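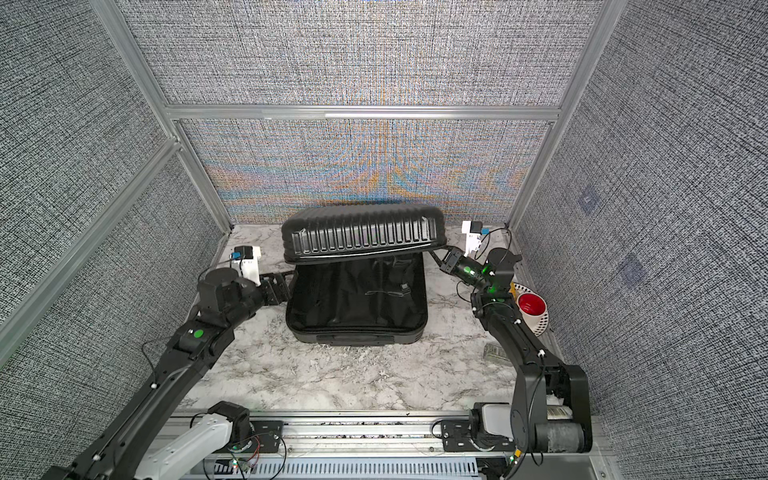
Speaker notes – packing a hard-shell case
Nurkico staff travel session, 13/10/2025
Pacita speaking, Tùng on slides

**Before starting**

Check the clicker. Put the spare case on the front table, closed, handle towards me. Ask who is flying in the next month and leave the hands up long enough for Tùng to see them, as he is doing the booking part after me.

**Opening (keep short)**

- I'm Pacita Castillo, I work on the bookings desk and I've packed for other people's trips as well as mine.
- Today is only about hard-shell cases. Soft bags are in the June handout, which is still on the shared drive.
- Questions at the end, except if you can't hear me.

**1. Open it properly**

Most damage I see is to hinges. People open the case on a bed, the lid drops back over the side and the whole weight hangs on two bits of plastic.

Open it on a firm, flat surface. A table is best. Keep hold of the lid by its edge until it has somewhere to rest. If the table is against a wall, pull the case forward first so there is room behind.

Then look inside before putting anything in. Smooth out the lining. Find the strap and the buckle and lay them over the side, or you will pack on top of them and have to dig them out. Everyone in our office has done this.

Show it with the spare case. Do the strap twice, slowly.

**2. What goes in first**

- Shoes and anything heavy at the wheel end.
- Trousers and jumpers flat across the bottom.
- Small soft things down the sides.
- Shirts last.

Someone will ask about rolling. My answer: roll T-shirts, fold anything with a collar. I don't want to spend ten minutes on it. At the Manalo office it took up half the talk.

**3. Breakables and bottles**

This is the part people write to me about. Cups, glasses and plates do travel in a hard case, but the shell only protects them from outside. Inside they can still knock into each other.

- Cup: stuff it with socks, then wrap it in a jumper.
- Plate: flat between two layers of clothes, in the middle of the case, never against the shell.
- Glass tumbler: same as the cup, and keep it away from the plate.
- Small bottle: tighten the cap, put it in a sealed bag, then stand it up while you do the rest. Check the bag before it goes in.

Put all of these out on the table first, next to the case. You can see then whether you really want to take them.

Story if there is time: the Zato trip, nine people, one jar of chutney. Keep it to a minute.

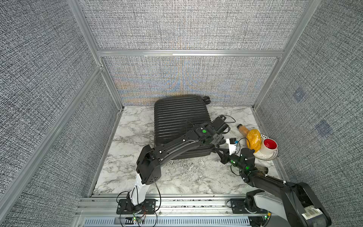
**4. Closing it and laying it down**

Strap across, buckle done up, loose end tucked in. Lower the lid with a hand on each side. If it needs sitting on, take something out. A shell that is forced shut will bow, and then the catches don't line up.

Once it is shut, lay it flat with the broad side up and press on the middle. It shouldn't give much. Then have a look at the wheels and the handle – fluff in the wheels, anything tied to the handle that might catch on a belt. Take old luggage tags off.

Then go back over the table. Whatever is still sitting beside the case either goes in your hand luggage or stays at home. Decide now, not at the door.

**5. Weighing**

Use the scales in the post room. Tùng Phí has the key. Airlines differ, so check your own ticket and don't go by what a colleague was allowed last time.

For the Ustatard job we sent cases on ahead and the courier bill came to £1188. Paying for a second bag each would have cost less. Ask us before you book a courier.

**Handover to Tùng**

- Booking form is the same as before.
- Room requests at least 7 days ahead.
- Post room door code is 3463, please don't write it on the whiteboard again.

**If there are questions**

Locks: any that the airport can open. I don't recommend a make.

Scratches: they are normal. A soft cloth and a bit of washing-up liquid will shift most marks, but it won't do anything for a real scratch.

Storage: closed but not locked, nothing heavy on top. Two of the office cases were kept under the paper boxes and they don't shut well any more.

Borrowing: see me. Bring it back empty.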